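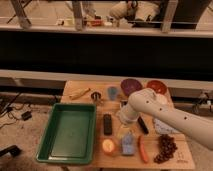

The arm over the clearing task table, with the green tray at left.

Hilon adds 200 hand-guided runs to its table clearing set

Hilon has finished the second block of demonstrations for its table clearing project and will begin the third in September. The block added 200 runs, all of them recorded with an operator moving the arm by remote control while the arm's joint positions and the camera views were saved together.

The task is simple to state. Household things are set out on a wooden tabletop, and the operator picks them up one at a time and puts them in the green tray. Bowls stay where they are. A run ends when the operator presses the stop pedal, and the next layout is set up by hand.

The first block used blocks and plastic cups only. For this one the team wanted the kind of mix found on a kitchen counter at the end of the day, so the table now holds a halved orange, a marker, a remote control, a clear plastic container, a small carton and a crumpled paper bag, among other things. The pile of dark brown beans or nuts is left out of the clearing order for now. Small loose pieces need a scoop, and the scooping runs will be kept as a separate task.

Gerasimos Triantafyllou, who runs the recording sessions, said the slender stick and the marker took the most practice.

"You have to come straight down and turn the wrist before you get there," he said. "If you turn it late you push the thing away, and then the run has a chase in it. We keep a few of those, but we don't want a whole set of them."

Operators work in blocks of up to 8 runs and then swap. New operators start by guiding the arm directly with a hand on the forearm, and move to the remote handles once they have a feel for how far it reaches. Triantafyllou said the change is noticeable in the recordings – runs made after the hands-on practice have fewer stops in the middle and a steadier approach to each object.

Gripper opening is stored as a value from 0 to 255. In the first block it was saved as open or closed only, and that caused trouble with soft items, where the model trained on the runs would close all the way on everything. The older runs will not be converted. Anyone using both blocks should read the note in the data folder before mixing them.

Raptis has written the playback tool for the new format, and version 2 is on the shared drive. It shows the gripper value under the video and lets a reviewer mark the start and end of each pick. Reviewers at Brostell and Foseck have access as of 25th June. Marks made in the old tool carry over, but comments do not, so please copy out any you want to keep.

Requests for objects to include in the third block can be sent to Triantafyllou. Items should fit inside the gripper opening and be easy to replace. No glass, please.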